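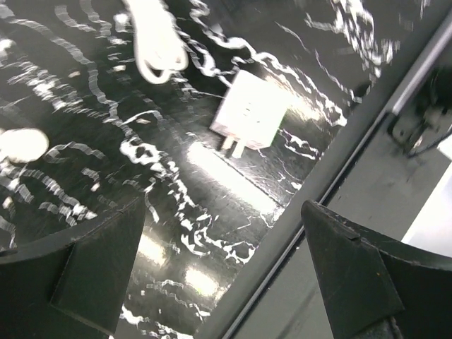
Monday notes, back bench, 14 January 2019

Chargers and plugs sort-out, day one. Writing this up quick before the van comes. Aba wants it in the book so whoever picks it up next isnt starting from nothing.

Where we are

Whole job is the small electrical stuff out of the Yokoyama flat clearance. Drawers, tins, the bag off the back of the door. Everything comes out one at a time onto the black marbled top, gets looked at, gets a label, goes in a tray. No more tipping a whole tin out at once, we did that with the cables before Christmas and spent the afternoon untangling.

White cube adapter on the black top. Two flat prongs. So not one of ours, won't go in a British socket without a travel adapter. Same sort Chie had on her phone when she came over. Goes in the FLAT PIN tray, not the general one. Please don't put these in with the three-pin lot again, Sadao went through that tray on Friday and had to split it all out.

Not plugged in, not tested. Goes in the log as UNTESTED and stays that way till Toshio has had it on the meter.

Trays as of now

FLAT PIN - the cubes, plus the long black laptop one with the figure-of-eight lead
THREE PIN - nearly full, needs a second tray
ROUND PIN - shaver things mostly
NO PLUG - bare ends, straight to scrap, don't be tempted
DON'T KNOW - keep this small!!

Labels

Using the Bronon ones, the paper ones fall off. Write on the label before you stick it, pen skids on shiny plastic. Stick it on a broad side, never across the print, we need the output figures readable. If the print is too faint put it under the desk lamp and tilt it. Lamp straight down on white plastic just glares, you get nothing.

What to write: tray, where it came from (flat / shed / Farkside box), output if you can read it, initials. Thats all. Somebody was writing little essays on the last lot.

Ratings

Toshio's rule, copied off the whiteboard so it doesn't get wiped: anything marked 5 V goes to the phone shelf, anything marked 15 V goes to him direct because he has two old tablets that want it. 500 mA ones are too slow for anybody but keep them for the radios, Tomoyo asked specially. Don't bin those.

If there's no marking at all it's DON'T KNOW. Don't guess from the size, the little cubes all look alike and they are not all alike.

The black top

Good for white stuff, you can see a plug from across the room. Bad for black stuff. Lost a black fuse cover on it for ages this morning, sat right there in the veining. For dark items put the tea towel down first (clean one, second hook). Also it scratches easier than it looks, so no dragging the metal tins across. Lift them. Aba minds about this and it's her table.

Wipe down at the end with the damp cloth, then dry. Plugs off the table before the cloth comes out.

Log

Spreadsheet is called Plerkirero stock, same one as last July. Carry on the numbering, last entry on it was 1,661 so start from the next row and don't leave gaps. Sadao left gaps for the lamps and now the totals at the bottom are all to pot. I'll fix it when I get five minutes.

One row per item. A charger and its lead count as one row if they came as a pair, two rows if they didnt.

Questions

- Do we keep flat pin ones at all? Chie says yes, she'll take the lot back with her in the summer. Tomoyo says they'll sit in the cupboard till then. Ask both, same time, same room.
- Who has the good meter? Not in its case. Toshio thinks Farkside.
- Second THREE PIN tray, can we use the cutlery one with the broken divider?
- Radios: are they coming here or going straight to Tomoyo's?

To do

Aba - more labels, big roll
Sadao - finish the shed tin, then the gaps in the log (or leave it to me, but say)
Toshio - meter, then test the FLAT PIN tray first as its smallest
Me - second tray, ring about the van, chase Chie for a yes or no

Van's here. Door bag not started, it's on the chair with the blue tape on, leave it shut till tomorow.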